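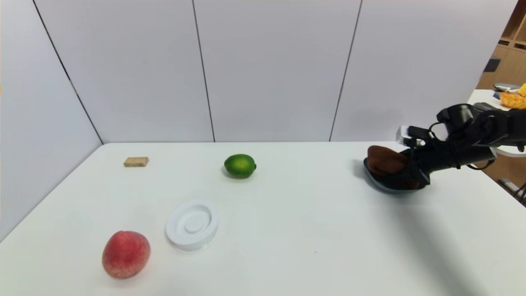 Lime pickle in July

Dear readers in Cendcombe and Plokport,

Last month I promised to write down the lime pickle which we ate at the summer supper, and several of you have already reminded me. I am slow with such things, I beg your pardon. The recipe came to me from Lleucu Sayce, who made it every summer when she lived above the shop in Halley Street, and I have changed it only a little. She uses more chilli than I do. If you like strong food, please follow her and not me.

First you must buy the limes, and here I would like to ask for some patience. Do not take the hardest and darkest ones. They look very fresh, but inside they are often dry and the skin is thick. A good lime feels heavy in the hand and gives a little under the thumb. A yellow patch on the skin is no problem at all, such fruit has usually more juice. At Min they sell them loose, and in the morning the lady there lets you choose them yourself. In the supermarket at Plokport they come in a net, and in my last net there were two bad ones.

For one batch you need 1000 g of limes, 100 g of coarse salt, 322 g of light brown sugar, a small glass of white vinegar, two spoons of mustard seed, one spoon of turmeric and as much dried chilli as your family can accept. The strange number for the sugar is from Lleucu. She once weighed what was left in her bag, the pickle was very good that year, and after this she did not want to change it.

Wash the fruit in warm water and rub it with a cloth. Most limes are covered with wax and it must go away, otherwise the salt cannot enter the skin. Dry them well. Cut each one in eight pieces, take out the seeds which you can see, and put everything with the salt in a large glass jar. Shake it and leave it on the window sill.

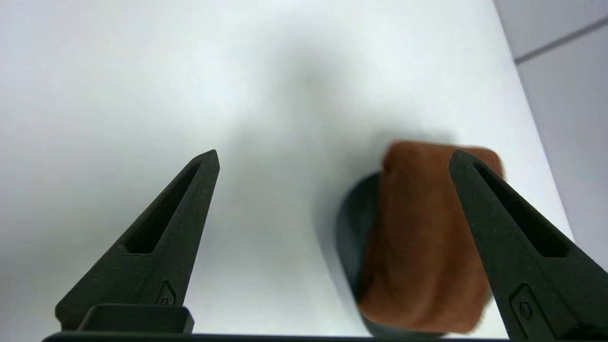
How long should the limes stay in the salt before cooking?

Thirteen days is what I do in July, when the kitchen is warm. In winter I would wait three weeks. The skins must become soft and a little brown, and you should be able to cut one with the side of a spoon.

Shake the jar every day, morning or evening. The juice will come up slowly, and the pieces on top must also get wet. If you go on holiday, ask a neighbour. I forgot my jar for four days once and there was grey mould on top, so I threw away the whole batch — it was a pity, but with mould one should not try to be clever.

When the skins are soft, warm the vinegar with the sugar in a steel pot. Please do not use aluminium, the acid attacks it and the taste becomes like coins. Fry the mustard seed in a little oil in a separate small pan, with the lid on, until it stops jumping. Add the turmeric and the chilli for a few seconds only, then put all of this together with the limes and their juice in the pot. Let it cook very gently for twenty minutes. It should look too thin, and when it is cold it will be thick enough. My first pickle I cooked until it looked right, and the next day I could not get the spoon out of it.

Fill it hot in clean, hot jars and close them directly. Then comes the difficult part. It must rest for one month in a dark place, and before this time it is bitter and rather unpleasant. After opening, keep it in the fridge and always take a dry spoon. 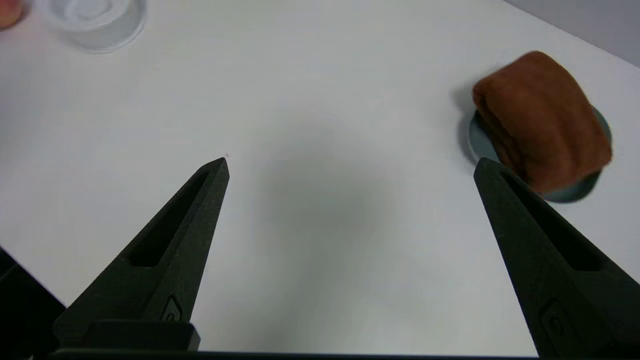 At the white table.

We have eaten it with rice and lentils, with cold chicken, and with a cheese sandwich, which was the idea of my son and is now the most popular use in our house. A small spoon in a salad dressing is also nice. With fish I did not like it so much, but Lleucu tells me I used the wrong fish.

Some of you wrote to ask if lemons can be taken instead. They can, but use less sugar and give them a few days longer in the salt, for the white part is thicker.

If you have empty jars with good lids, you may leave them in the box behind the door at Min before the end of the month. Small ones are better. The next letter will be on plums, if the tree at Cendcombe gives any this year.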